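We use cookies to remember your settings and count visits. Accept | Manage preferences

Progress report: the shape block sets
Posted in March by the Trallik workshop

Hello again from the workshop! You asked for something a bit more readable than the spreadsheet this time, so I've put the numbers where they belong in the story and left the receipts for the usual folder.

The short version is that the blocks are going well, the boards are slower than I'd like, and the storage trays haven't started. The longer version follows (get a coffee).

When your grant came through we promised 60 sets of shape blocks for the lending shelves at Imrie and Pinow, each set with its own board to sort and line things up on. We've finished the blocks for all of the Imrie sets and most of the Pinow ones, which comes to about 900 loose pieces living in tubs along the back wall. I dream about hexagons now. The stars were the ones I worried about, because five points means five places for a small person to find a rough bit, and we went back and forth on how much to soften them. We ended up rounding the tips just a touch more than on the first batch, and the families who tried both at Pinow reached for the newer ones without being asked. I was very pleased about that!

Color has been the other long conversation. Our first plan had every shape in its own single color, so stars would always be green and so on. It looked tidy on paper, but the playgroup leaders pointed out that children would just match by color and never look at the shape at all. So now a star can be green or red, and a cylinder can be green or red too, and a child who wants to put "the same ones" together has to decide what same means. That little argument is the whole point of the sets, as far as I'm concerned, and it's lovely to listen to.
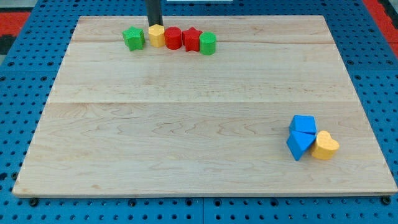 The boards, then. I know these were down for January and they're late, and I'd like to explain where we are with them. We're making each one from three planks joined edge to edge, in a pale maple color, and I still think that was the right choice. The blocks show up beautifully against it, and the grain has enough going on that the board doesn't look like something from a dentist's waiting room. But joining planks takes patience and clamps, and we don't have enough clamps. We can glue up a few, then we wait, then we sand, then we find the one seam that wants another go. I borrowed more clamps from the Grerkinum woodshop last month and the pace picked up straight away — I should have asked them in the fall.

There's also the question of size. A couple of the Pinow leaders wondered if a smaller board would be easier to carry, and they have a point, since the full one is a bit of an armful. I made a half-size version to try. It was easy to carry and hopeless to play on! The children ran out of space as soon as they'd made one row, and what they like to do is make a row along the back and then keep a separate little pile off to one side for later. They need the room for that. So we're staying with the large board and adding a cloth carrying bag with a wide strap, which I've priced and which fits in the budget.

On money: we moved $250 out of the paint line and into sandpaper and glue, as agreed by email. I'd like to ask for another $100 to be moved the same way, out of what's left for printed labels. The labels turned out cheaper than the quote because we dropped the second color, so nothing is lost.

What went badly? The first order of finish took so long to cure that we couldn't pack anything for ages, and I won't be using it again. I also underestimated how often people would ask for spare triangles. They vanish under sofas more than any other shape, or so the returns from Imrie suggest, and I'm putting one extra in each set from now on.

Next up are the rest of the Pinow blocks, the remaining boards, and a start on the trays. I'd hope to have the Imrie shelf fully stocked by May and Pinow in June, if the clamps stay with us that long. Do come by if you're passing — mornings are best, before the sanding starts, and there's always a board out to play on.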